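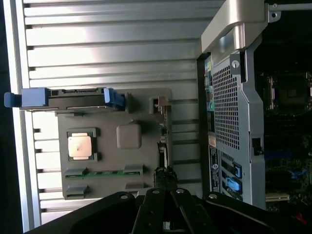

Processor module with its blue latches, next to the open workstation chassis. Heat sink not shown.

Stavix Dual-Processor Workstation, Refurbished, with Processor Module

Condition: Refurbished, tested
Price: $1,160
Availability: In stock, ships in 7 business days
Sold by: Fadeck Computer Equipment
Page last updated: Saturday, January 20, 2018

Overview

The Stavix is a tower workstation made for jobs that keep a processor busy for hours at a time, such as rendering, simulation, large photo batches and software builds. It takes 2 processors. One goes in the socket on the main board, and the other sits on a separate board, the processor module, which plugs into the main board and can be taken out again without removing anything else from that side of the case.

We sell the workstation and the module together as a set. Many used towers of this type are sold with the module missing, and finding one later can cost more than expected. Every set listed on this page has a module that has been run in the same chassis it ships with.

The sets come to us from offices and design firms at the end of their leases. We clean them, replace worn fans, clear the firmware settings and run the full test described further down. Expect light scratches on the outside panels. Dents that keep a panel from closing properly are not accepted, and those units are used for parts.

What is in the box

Stavix chassis with main board and power supply
Processor module
Both processors, matched
Both heat sinks, packed separately
Thermal paste, one tube
Power cord
Printed installation sheet

Memory, drives and graphics cards are not included unless you add them from the options list. Keyboard, mouse and monitor are not included.

The processor module

The module is a complete board with its own processor socket. A connector rail runs along one edge, and the blue latches at the rail are the parts you handle when fitting or removing it. The heat spreader on the processor is copper colored. This is normal for the parts we supply and is not a sign of heat damage.

The module ships with its processor already seated in the retention frame. We do this at our bench so that the contacts are covered in shipping. Please leave the processor where it is unless you are replacing it. If you do open the frame, hold the processor by its edges only and do not touch the contacts underneath.

The main board processor is packed by itself in a plastic tray. Its socket is empty when the chassis arrives and has a cover over it. Keep the cover. If you ever send the main board back to us under warranty, the cover has to be on the socket or the claim will be refused.

Modules from other Stavix towers look very much alike but are not all the same. Compare the part number on your module with the one on the chassis service label before you order a spare. If the two do not appear together in our parts list, write to us first.

The chassis

The case opens from the side and is meant to be worked on lying down. A metal handle makes it easier to lift, and a perforated grille on the rear panel lets warm air out. The audio jacks are color coded in green, pink and blue. Expansion cards are held by blue slot latches, so most cards can be changed without a screwdriver.

The chassis is heavy. Use the handle together with a hand under the opposite end, and do not lift the tower by the side panel, which can come free.

Fitting the module

Set aside half an hour for the first time. You will need a clean table, an antistatic strap and a medium Phillips screwdriver for the heat sinks.

Shut the workstation down, unplug the power cord and press the power button once to drain what charge is left. Lay the chassis on its side and take off the side panel. Put on the strap and clip it to bare metal inside the case.

Remove the socket cover from the main board, open the retention frame and lower the main board processor into place with the arrow on its corner lined up with the arrow on the socket. It should drop in under its own weight. Close the frame.

Spread a thin layer of thermal paste on each processor. Fit the heat sinks and tighten the screws a few turns each in a cross pattern. Do not fully tighten one corner before starting the others. The heat sinks are marked MAIN and MODULE and cannot be swapped.

Open the latches on the module. Hold the board by its edges, line it up with the guides in the chassis and slide it in until you feel the connector take hold. Close both latches. They should move without force. If a latch stops halfway, the board is not straight. Pull it out and start over.

Plug in the module fan, check that no cable crosses the connector, and refit the side panel. The workstation will not start with the panel off.

The first start takes longer than usual while the firmware checks the new parts. The screen may stay dark for a minute or two. Do not switch the power off during this time.

Memory

Each processor works with its own bank of memory. Fill both banks the same way for best results. The workstation will start with memory in the main bank only, but the second processor will then run slowly and a warning appears at each start.

Use registered modules of the same size and speed throughout. Mixed sets often pass the first check and then fail under load. We sell matched sets tested in this chassis, and they are shown in the options list.

How we test

Every set is put together with both processors and a full load of memory and runs for two days on the Testel bench program. The program loads all cores, then memory, then both together, and writes a log of temperatures and errors. Any set with a memory error is taken apart and run again from the beginning with new parts. A copy of the log is packed with the installation sheet.

After the test, we take out the module and the heat sinks for shipping. Heavy coolers left in place can pull on the board if the box is dropped.

Options

Matched memory sets: see the memory page for sizes and current prices
Pasichnyk drive cage with cables: holds four drives, fits the front bay
Installation at our bench before shipping: no charge with a memory set
Spare processor module, without processor: $200

Spare modules are sold with a socket cover and an antistatic bag. We have only a few at any time, and new stock is expected in April.

Shipping and returns

Sets are shipped in a double-wall carton with foam ends. The module travels in its own inner box in the accessory tray, so please look there before reporting it missing. Sets with bench installation are shipped on a small pallet, and the carrier will call to arrange a delivery time.

Returns are accepted for one month after delivery. The module must come back with the chassis it was sold with. Serial numbers of both are recorded on the invoice. Opened tubes of thermal paste are not refunded.

Warranty

One year on the chassis, main board, module and power supply. Bent socket pins are not covered. Fans are covered for the same period and are sent out without asking for the old part.

Related pages

Stavix replacement fans
Stavix heat sinks, MAIN and MODULE
Pasichnyk drive cages and rails
Registered memory, matched sets
Power supplies and cords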